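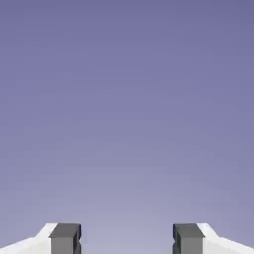
Prüfliste Simulationsfreigabe Greifplaner, Projekt Sonatholm
Prüfer: Brijesh Rathore. Gegenlesung: Marites Tan. Softwarestand: Planer Lui, Build 674. Geprüft wird vor jeder Übernahme auf die Zelle in Brotivport. Die Handkamera liefert bei offenem Greifer beide Finger am unteren Bildrand, dazwischen freien Hintergrund; die dunklen Fingerbeläge müssen in der Selbstmaske vollständig enthalten sein, die weißen Gehäuseschrägen ebenfalls. Ohne Zielobjekt im Bild darf die Wahrnehmung keine Greifpose ausgeben.

1. Wahrnehmung
1.1 Selbstmaske deckt Finger und Gehäuse ab: i. O.
Kommentar: Maske an der Stufe der Innenflächen knapp. Rand um 2 Pixel erweitert.
1.2 Leeres Bild ergibt leere Objektliste: i. O.
1.3 Farbklassen eindeutig getrennt: mit Einschränkung.
Kommentar: Der Würfel mit gelb-oranger Oberseite und roten bis orangen Seiten wird in der Aufsicht gelegentlich als gelb geführt. Klassifikation über Seitenflächen ergänzen. Ticket offen, Tan.

2. Szene und Kollisionsmodell
2.1 Große Boxen als Hindernis und als Ablagefläche eingetragen: i. O.
2.2 Würfel auf Boxen erhalten die Box als Elternobjekt: i. O.
2.3 Objekte am Plattformrand werden als Randlage markiert: n. i. O.
Kommentar: Prüfung rechnet mit dem Objektmittelpunkt statt mit der Grundfläche. Gedrehte Objekte rutschen durch. Sperrt die Freigabe.

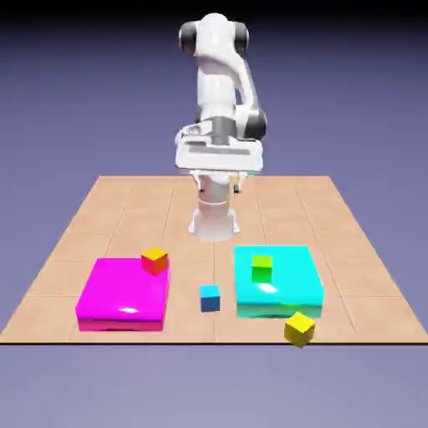

2.4 Reset stellt die Startlage aus der Szenendatei her: i. O.
Kommentar: Nach 30 Resets keine Abweichung im Protokoll.

3. Planung und Regelung
3.1 Anfahrt senkrecht von oben, Finger offen: i. O.
3.2 Sicherheitsabstand zur Boxkante 5 mm: i. O.
3.3 Abbruch bei Zeitüberschreitung des Planers: i. O.
Kommentar: Arm hält die letzte gültige Pose. Die Meldung in der Stilby-Konsole ist missverständlich («Ziel erreicht»). Text ändern.
3.4 Geschwindigkeitsgrenzen aus Konfiguration, nicht aus Code: n. i. O.
Kommentar: Handgelenk noch mit festem Wert im Regler. Altlast vom Juni.

Ergebnis: keine Freigabe. Nachprüfung der Punkte 2.3 und 3.4 durch Rathore, 1.3 kann nachlaufen.
Stand: Sonntag, 12. Dezember 2021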